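Godum Hall social group - minutes, March meeting

Started 7.10pm, upstairs room. Kiprono Kioko in the chair. Apologies from the Drerkley lot, car trouble again. Last month's minutes agreed, one correction: the cake stand is on loan, not bought.

1. Anniversary party for the Jitarus

Golden wedding, evening do in the main hall. Guest list now at 46, was 30 when we last met. Kiprono has spoken to the family and they are happy with that but no more please, tables won't take it. Invitations still not gone out. Wording agreed at last - "no presents, just come" - after a long back and forth on whether that sounds rude. Two people felt guests will bring something anyway so we should say what. Compromise: a line on the back about a joint present for anyone who wants to chip in.

2. Joint present

Ideas so far: weekend away, garden bench, a framed photo from the wedding itself, a meal voucher. Bench had most support but where would it go, they have a yard the size of a rug. Weekend away is nice but he doesn't like leaving the dog. Daughter to be asked quietly. She is not to tell her mother.

Collected to date £286. Envelope is with Kiprono, who would like to stop carrying it about. Agreed it goes in the office safe tonight. No minimum, no list of who gave what. Card to go round seperately so those not giving can still sign. 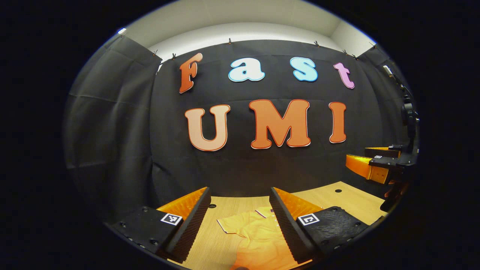

Question of what happens to any money left over. Flowers on the night, then whatever remains goes in the card. Agreed.

3. Food and drink

Jadon's can do a cold buffet, hot would mean hiring the ovens next door. Cold it is. Need numbers for vegetarians, one nut allergy known already. Fizz for the toast only, then people pay at the bar. Some grumbling about this. Vote taken, carried.

Cake: two tiers, fruit on the bottom, lemon on top. No gold spray, she was firm on that.

4. Music and speeches

Playlist from the grandchildren, to be checked by someone over sixty. Speeches up to 20 minutes in total, including the best man, who has been warned. First dance song still not known. Kiprono to ask him not her.

5. Thank you notes

Raised by the family - they want to write to everyone by hand. We keep a list of addresses from the replies and pass it on after. Not emails.

6. AOB

Hall key missing from the hook, please check pockets. Coat rail needs a new wheel. Christening booking in April has asked for the same buffet, fine in principal, price to be confirmed by Jadon's.

Actions
Invitations out this week - Kiprono
Ring daughter re present - Kiprono
Buffet price and deposit - to be picked up at next meeting if not before

Closed 8.40pm. Next meeting same room, same time.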